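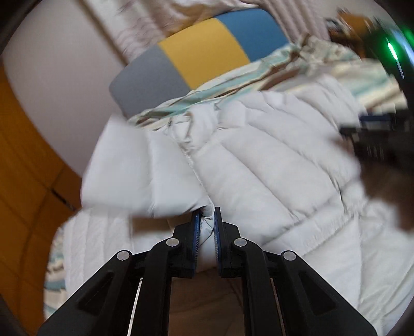 蓝色指垫捏着白色绗缝布料上的一道褶。

搜索 请输入关键词 热门搜索:机器人 恐龙 火山 搜索

机器人真的"学会"收拾床了吗?

2019年12月6日 小读者科学栏

你大概看过这样的广告:一台机器人站在卧室里,伸出手臂,把一件外套叠得整整齐齐,旁边飘出一行大字,"它自己学会了!"

我每次看见"自己学会"这四个字,都想把广告倒回去再看一遍。自己?谁教的?用什么教的?教了多久?它在别人家里也会吗?广告一般只有半分钟,这些问题一个也装不下。所以我们在这里慢慢说。先打个招呼:读完以后你可能会觉得机器人没有那么神。没关系,我也这么觉得,可我还是挺喜欢它们的。

先说"学"是什么意思

你学系鞋带的时候,多半有个大人蹲下来,系给你看一遍。你看了,试了,系成一团疙瘩,再看一遍。过了几天,你会了。后来你换了一双鞋,鞋带变粗了,颜色也变了,你照样会系。

现在的很多学习系统也要看别人做。不过它看的方式和你很不一样。它要的是一大堆记录:摄像头看见了什么,夹子在什么位置,夹子张开多大,下一刻又变成什么样。一次动作从头到尾记下来,就叫一个"例子",也有人叫它"示范"。例子攒够了,交给计算机程序,程序在里面找规律:看到这样的画面,夹子常常往那边走;看到那样的画面,夹子常常合上。

请注意"常常"两个字。程序找到的是"以前的人常常怎么做"。至于外套是什么,人为什么要穿外套,冬天出门会不会冷,它一概没有想过。有人管这个叫"懂了",我不太愿意用这个词。

例子从哪里来

例子要靠人一次一次做出来。

有一种办法,是让人遥控一台真的机器人,像玩抓娃娃机那样。这种办法慢,机器人又重又贵,搬进搬出很麻烦。还有一种办法轻便得多:把机器人的"手"单独拿下来,做成一个可以握着的夹子,夹子上装一个摄像头。人握着它去捏衣服、掀被子,摄像头就从夹子的角度往前看。夹子看见的东西,跟以后装在机器人手臂上时看见的差不多,至少设计的人是这么盼望的。

这种摄像头常常配一个很广的镜头,能把夹子、床和后面的墙一起装进去。代价是直的东西会变弯,墙边和柜子边都鼓了起来,四个角还会发黑。你我看了觉得别扭,程序倒没有"别扭"这回事。给它看弯的,它就从弯的里面找规律。

你可以在家做个小实验,不用任何机器。把手举到眼睛前面,只用大拇指和食指,别的手指全收起来。然后用这两根手指去拎一件外套的领子,再把它平铺到床上。是不是笨得要命?衣服会往下坠,会扭,会把袖子藏到肚子底下。你平时用十根手指、两只手掌,有时候还加上下巴和膝盖。夹子只有两片垫子。

所以我看到"机器人叠衣服"的时候,第一个想法总是:这件衣服它见过几次?

软的东西为什么难

一个积木,你从左边看是积木,从右边看还是积木。你把它拿起来,它的样子不变,放下去也不变。程序很喜欢积木。

布可不一样。你捏住一个角,整块布都跟着变。同一条被子,今天皱成一座山,明天皱成两条沟。你要是把它抖一抖再放下,它就换了一副模样,而且你很难让它再变回刚才那副模样。白色的布更让人头疼,白上面叠着白,哪里是边,哪里是褶,哪里只是一道影子?你凑近了用手摸一摸就知道,只有摄像头的程序可没有手可以摸,它只能从明暗里猜。

影子还特别会捣乱。夹子自己挡住了光,就会在布上投下一块黑。一道深深的褶子也是黑的。猜错了,夹子就可能去捏一道影子,结果什么也没捏着。
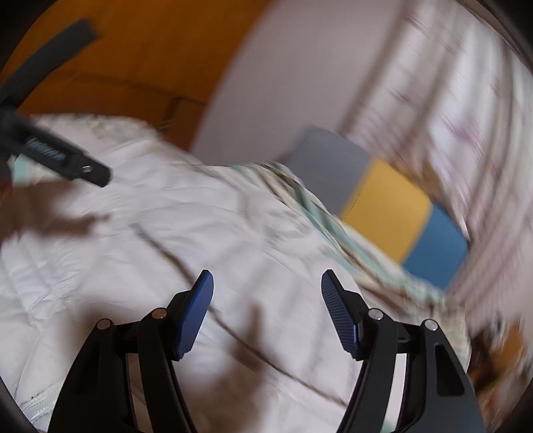

Cristóbal Benítez 不同意我把这件事说得这么难。他在来信里写道:小孩子学东西也是看很多很多遍,凭什么机器看了很多遍就不算学?我女儿学用筷子,掉了不知多少块豆腐,我可从来没说她"只是在找规律"。你对机器太苛刻了。

这封信写得好,我想了一个晚上。多看多练本身一点也不丢脸,这我同意。我不放心的是后面那一步。他的女儿学会了夹豆腐,大概很快就能夹土豆,换一双筷子也难不倒她,去外婆家吃饭也行。程序看够了一间屋子里的例子,到了另一间屋子能不能做好,得真的去试,试之前谁说"没问题"我都不信。苛刻就苛刻吧。

多少例子才算够

有个做家务机器人的小项目叫 Mastico。我给他们写信,问收拾床铺这一个动作他们录了多少例子。Gwendolyn Obi 回信说,头一天录了51次,检查以后留下44次。

另外那几次去哪儿了?有的夹子刚碰到布就滑开了,有的录到一半,手挡住了镜头。她说这些都不要了。

我又写信去问:为什么不要?滑开难道不是很有用吗?要是程序从来没见过布滑走,等布真的滑走了,它怎么办?

她过了好几天才回,说他们为这个吵过。有人主张只留漂亮的例子,免得程序学坏;有人主张把"滑了,再捏一次"也留下来,让程序知道出了岔子该怎么补救。最后他们留了一部分补救的例子,单独做了记号。我觉得这样好一些,不过留多少才合适,她也没有答案。科学里"没有答案"是很常见的一句话,广告里倒是很少听见。

她还说,握着夹子录例子,一个人一次最多录20分钟就要休息。手腕会酸,酸了以后动作就变了,捏得慢,抬得低。程序不知道你手酸,它会把你手酸的样子也当成正经示范,老老实实学过去。想想挺好笑的:将来有一台机器人,胳膊一点也不酸,动起来却像个手酸的人。

换一间屋子试试

说到这里,我们来当一回检查员。假设所有的例子都是在同一间卧室里录的,程序会记住什么?

你希望它记住的是"布"和"怎么捏布"。可是每一个例子里都有同样的墙、同样的柜子、同样的窗帘。程序分不清哪个重要,哪个不重要,除非例子自己能说明这一点。要是每次柜子都在左边,它说不定就把"左边有柜子"也当成了收拾床铺的一个条件。哪天柜子搬到右边去了,它可能就慌了手脚。当然它不会真的慌,它只会做错,而且做错的时候看起来跟做对的时候一样镇定。

我觉得这是最值得小心的地方。你不会做数学题的时候,脸上看得出来。程序不会的时候,脸上什么也没有,它根本就没有脸。 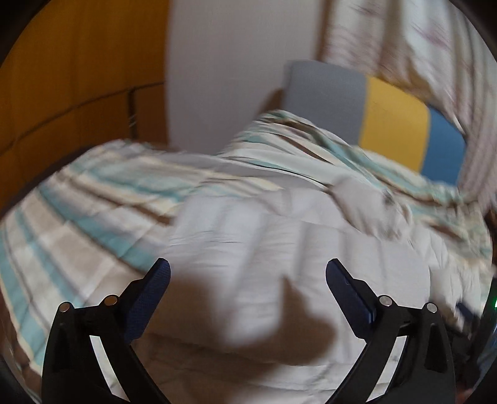
要对付这个毛病,办法说起来很笨,就是多换。换屋子,换床单,换灯光,换不一样高的人来握夹子。早上录几次,拉上窗帘再录几次。柜子在左边的录过了,去找一间柜子在右边的。被子要有花的、有素的、有厚得像面包的。Mastico 的人从10月开始找愿意借出卧室的家庭,到我写这篇文章的时候找到了12间。比一间强多了。可是世界上有多少间卧室呢?你们班每个同学的床都不一样,光是一个班就够他们忙的。

还有一件事我也要问:借别人的卧室来录像,人家知道录了什么吗?墙上的照片、桌上的作业本、床头的药瓶,镜头那么广,很容易一起录进去。Gwendolyn Obi 说他们会先请主人把不想露出来的东西收好,录完再让主人看一遍。听着不错。我还是建议你,以后不管谁要在你的房间里录像,哪怕说是"为了科学",也先问清楚录下来的东西放在哪里、谁能看、什么时候删掉,并且叫上家里的大人一起问。

怎样看机器人的广告

下次再碰到一段特别神奇的视频,你可以拿这几个问题去问它:

这间屋子,程序以前见过吗?
这件衣服,它见过吗?
视频有没有剪过?中间有没有突然跳一下?
它一共试了多少次,给我们看的是第几次?
旁边有没有人在遥控?
换一条被子会怎么样?

有的视频会把答案写在角落里,字很小,比如"播放速度加快"或者"由人遥控"。把视频停下来,凑近了找。我家小侄女现在找得比我快。

一个答案也找不到,也不能说明人家在骗你。也许是没地方写,也许是做视频的人没想到会有人问。那你就先在心里放一个问号,等看到更多的东西再决定信不信。

几个词

例子(示范):把一次动作从头到尾记下来的一份记录,包括看到的画面和夹子的动作。

训练:让程序在很多例子里找规律。训练完了不等于会了,还要考试。

测试:拿程序没见过的屋子、没见过的布来考它。要是考的全是见过的,那叫背答案。

补救:动作没做好以后,再做点什么把它挽回来。人天天都在补救,只是自己不太注意。

给你的小作业

找一个家里人搭档。你闭上眼睛当"程序",让他用说话的办法教你拿起一件外套,铺在床上。他只能说夹子往哪里动、什么时候合上、什么时候松开,不许说"领子""袖子"这些词,你也不许摸别的地方。做完一次,把外套揉乱,再来一次,用上一次一模一样的口令。

看看同样的口令还管不管用。然后换一件厚一点的外套,再试一遍,把哪一句口令最先出错记下来。有同学愿意把记录寄给我的话,请写清楚外套是厚的还是薄的,上次好几封信都忘了写,我没法比。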